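Section 4 - Adding a family member's profile

For accounts on Lunik 34 or later. Have the person's dates to hand.

1. Open the Treloar archive, pick People.
2. Press Add. Type full name, then name at birth.
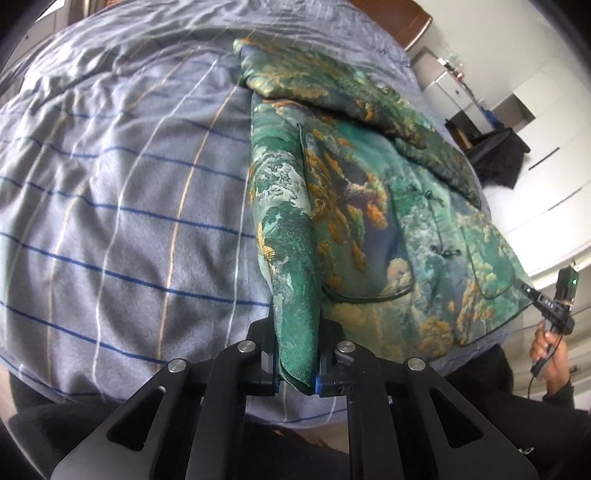 Fig. 4a - Green patterned jacket

3. Link parents. Mother first - order matters.

Caution: living people show as public untill you tick Private.

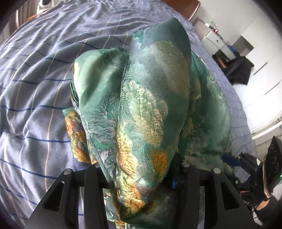 Issue 305, p. 34

4. Save. Limit is 1000 profiles. Queries to Kylie Ormsby, mornings.

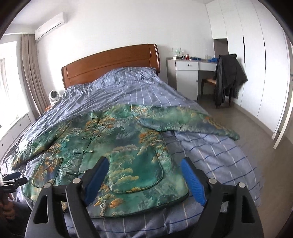 Can I add a step-parent?
Use Other Link, then choose Step. Save agian.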